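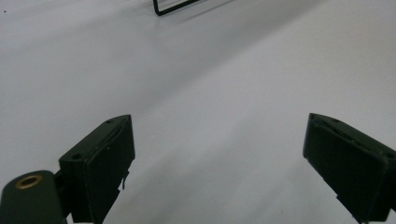
The first winter I lived in Pluvcombe, I thought the people there were afraid of white paint. I came from a town where every kitchen is white, and I wanted to make my rented rooms white also, from the floor to the ceiling. My neighbor looked at the cans on my stairs and said, "You will be sorry in November." I did not understand her. Then the month arrived, and I began to see that white is not one color for very long. Look at any pale, matte surface with light falling on it from one side: a wide shadow lies across it, soft at the edges, one part is almost white and another part is gray with a little blue inside. No brush made this difference. My kitchen wall did the same thing every day at three in the afternoon, and the blue part was always the part where I ate.

This is a small problem, but a town can organize itself around a small problem. Pluvcombe lies on the north side of a hill, 379 steps below the old road, and for five weeks of the year the sun does not reach the lower streets. The houses there were painted yellow, salmon, and a brown like weak tea. Visitors find them charming. The people who live inside will tell you that the colors are work tools, like a good shovel.

Stavros Vukčević has mixed paint on Debnath Street for most of his life, and his father did it before him. His shop has no color cards on the wall. When a customer asks for white, he gives a board the size of a book, painted on one side, and sends the person home with it. The board must stand in the room for one full day. The customer must look at it in the morning, at noon and with the lamp on, and on the next day return and tell him what happened.

"Most of them come back and say a different word," he told me. "They left with white. They come back and say green, or they say dirty. One man said it looked hungry. I knew exactly which street he lived on."

He puts a very small quantity of yellow ocher in nearly everything he sells to the lower streets. For the houses at the top of the hill he uses none, and sometimes a touch of black, so the sun does not hurt the eyes in July. He keeps the recipes in school notebooks. I asked if I could photograph a page and he closed the notebook, politely.

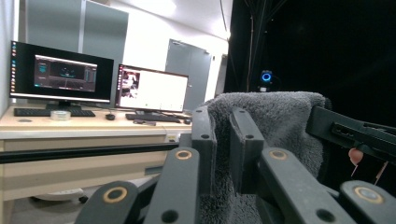 The recipes would be only a family matter if the town had not begun to lose its old walls. Four years ago the owners of the Storow building, a former wool store with fifty windows on the street side, covered the front with a modern white called Vetura. It is a clean, strong color and I have nothing against it in another place. On the lower street it turned the whole corner cold. The baker across the road told me that her bread looked gray in the window. She changed her lamps two times before she understood that the light was coming from the other side of the street.

Banafsheh Mahmoudi lives above that bakery. She studied the repair of old buildings and she speaks about plaster with the patience other people keep for small children. After the Storow building was painted, she started to go from door to door with a scalpel and a magnifying glass, asking for permission to scrape a corner. In one hallway she found eleven layers. The oldest was a lime wash with brick dust mixed in it, and it was warmer than any color on the street today.

"People think that old walls were brown with smoke," she said. "No. Somebody wanted them like this. Somebody stood in this hallway in the dark month and made a decision."

She would like to see the brick dust used again. Mr. Vukčević is not convinced, and the two of them have argued about it across his counter on many Monday mornings. He says the dust is never the same twice. She says that this is the reason it is beautiful. To repaint the front of one narrow house with lime costs over 3,000 with the scaffolding, and it must be done again sooner than with modern paint, so most owners listen to both of them with respect and then wait another year.

The Storow owners have now asked for test patches. There are six of them beside the delivery door, at the height of a person's shoulder, three by him and three by her, without names. People stop there on the way home from work. I have seen an old couple discuss the fourth one for so long that they missed the bus up the hill.

I did paint my kitchen in the end, from the cans my neighbor had warned me about. It stayed like this for two winters. In the third one I carried the board home from Debnath Street, put it behind the kettle, and went back the next day to say that it looked like milk in the morning and like ash at four. Mr. Vukčević wrote this down. The color he gave me has no name, only a page number, and when I need more of it I have to ask for page thirty-one.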